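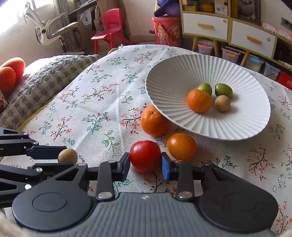 Lucía Segura replied that she'd been stuck in the same spot and that the shield isn't really the problem, the floor is. That was in the comments under my first post, which got locked for being in the wrong section, so I'm asking again properly.

How do you get past the second phase of Matsuda in Cuvgate?

Posted 2020-04-23

I'm on Hard, level cap for the chapter, with the upgraded spear. Phase one is fine. I can do phase one while eating a sandwich. Then he drops to half health, the shield goes up, the floor tiles start lighting and I'm dead within two swings. The heavy slam does 1,029 damage and I have 1,471 health, so I get to survive exactly one and think about it for a second before the other one lands. I've tried parrying, I've tried running in circles, I've tried the Virus charm because a guide told me it "melts" him. It did not melt him. He looked mildly seasonal.

Is there a trick, or am I supposed to go back to Nulau and grind?

3 answers

Answer 1 (accepted)

Don't grind. Lucía is right about the floor. The lit tiles do no damage, but standing on one cuts your dodge distance by half, and that's why the second slam keeps catching you. Most people see glowing tiles and assume fire, jump off, then roll back onto a lit one without looking.

Stay near the left wall when the shield goes up. The tiles by the wall light last. Wait for him to raise the hammer with both hands (one hand is the sweep, just back up), dodge toward him and to your right, and you'll end up behind the shield. You get two hits, maybe three if you're greedy. I'm always greedy and I usually pay for it.

The shield breaks after 2,694 damage from behind. Hits to the front don't count toward it at all, so all that heroic poking is a hobby. Once it's down he kneels long enough for a full spear combo. Repeat until he falls over.

The Virus charm does work, but only with the shield off. Put it on a quick slot and swap when he kneels. If you had it on from the start you gave up a defense slot for nothing — sorry about the guide.

Answer 2

just go back to nulau and buy the heavy boots. 663 coins from the guy by the well. you can tank both slams and stand there hitting him. took me two tries and i'm bad at this game

Reply to Answer 2: The boots are only in the shop after you finish the ferry quest. Also they turn your dodge into a sort of polite lean. But yes, you can tank him, I checked.

Answer 3

They said there's a patch coming in May that changes his hammer timing, so you could wait. I haven't reached him yet myself. I'm still in the chapter with the frogs. Does anyone know how to get the frogs to stop?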